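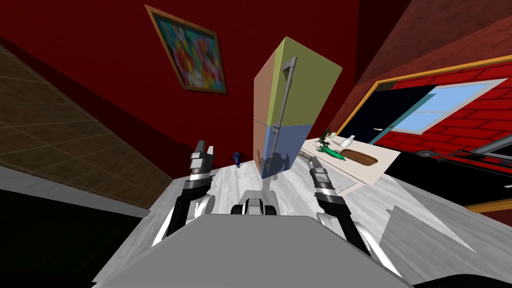

Kitchen mock-up, red wall and two-color fridge

Friday, late. Ok-hee Han came by with a pot of soup and we sat for ages talking about the move to Drinham – whether the piano will make it up the stairs, whether I'll miss the noise on Strand when the windows are open (I think I will, a little!). She wants me to go for the deep red in the new kitchen and I'm coming around to it. The movers want 700 for the day, so I've got plenty of packing to do myself. Bed now, and the soup bowls can wait until morning.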